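Chapter 3
Clearing Up After a Shared Meal

Most kitchen work taught in the first two chapters ends when the food is served. In the Vallen course it ends when the table is bare and the food that is worth keeping is put away. Rhea Ambrosio, who ran the canteen at Pruscombe for many years, timed her trainees from the last bite and gave them no credit for the cooking until the cloths were hung up.

Clearing has 3 stages: sort, carry, wipe. Students tend to start with the cloth and end up pushing scraps from one side to the other. This chapter takes the stages in order and leaves washing up to Chapter 4.
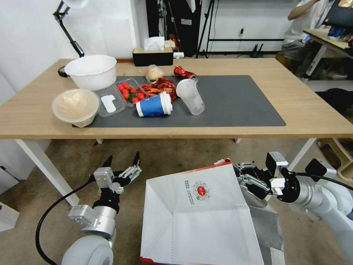 Sorting begins with a decision about each item: keep, recycle or throw out. Do it at the table, before anything is carried. Food with a container of its own is quickly dealt with. The cherry tomatoes in their clear clamshell tray can be moved in one go, and so can the takeout bowl with its domed lid. The reddish-brown heap lying directly on the mat needs a scraper and a bag, and it should go before the mat is wiped. Stand up any cup that is on its side and check it for liquid - a lid does not mean it is empty. Crushed cans go with the metal, paper cups wherever your local rules send them.

Section 3.1 covers leftovers and how to label them. Section 3.2 deals with spills on fabric and rubber mats, using the Lirkton method.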